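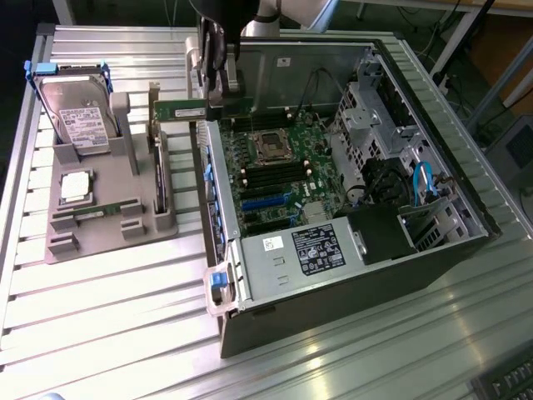 Cleaning a Desktop PC at the Workbench

Dust buildup is the usual cause of a desktop machine that runs loud or shuts itself off under load. The procedure covers a standard tower and needs a Phillips screwdriver, a soft brush, canned air and isopropyl alcohol.

Before opening

Shut down, switch off the power supply at the rear and pull the cord. Hold the power button for five seconds to drain what is left in the board. Lay the tower on its side and remove the panel. Touch bare case metal before touching any part.

Dust removal

Work from the top down. Hold fan blades still with a finger while blowing air through them — a fan spun by canned air can wear its bearing. Keep the can upright and use short bursts. The filter at the front intake can be washed in lukewarm water and must be fully dry before it goes back.

Memory modules

Open the latches and lift each module straight up by its edges. Wipe the contacts with a lint-free cloth and a little alcohol. Do not use a pencil eraser; it leaves grit. Line up the notch with the key in the slot and press evenly until the latches close.

Fan screws

Case fan screws cut their own thread in the plastic. Turn them backward until they drop into the old thread, then tighten by hand.

Storing small parts

A muffin tin keeps screws sorted by location. Label the cups with masking tape.

Interval

Once a year in a clean room, every April in my case. Twice a year with pets or carpet. A tower kept on the floor fills faster than one on a shelf.

Miklós Dudás, updated 2022-09-19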